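### 4.2 Latch-lid containers

We doubt that four latches make a better box than a plain press-on lid. The Vilthorpe survey (2127 households) claims they do, yet it never asked who fastens all four.
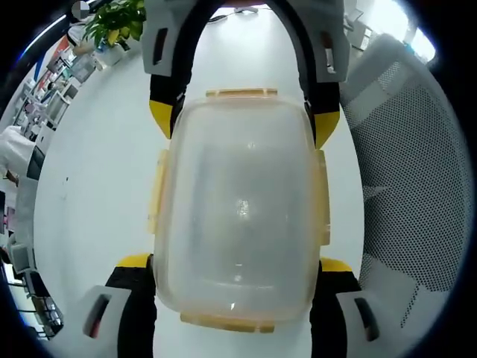

**Figure 3a.** Clear container with pale orange-tinted latch tabs around the rim.

Storage position is a second weak point. Bélanger and Allau assume boxes are kept flat, and their leak scores depend on it. Shelves at home are seldom so tidy. 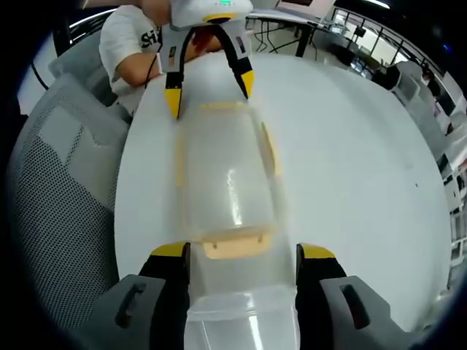
**Figure 3b.** Container on its side on a white round table.

We therefore treat the published scores as upper limits.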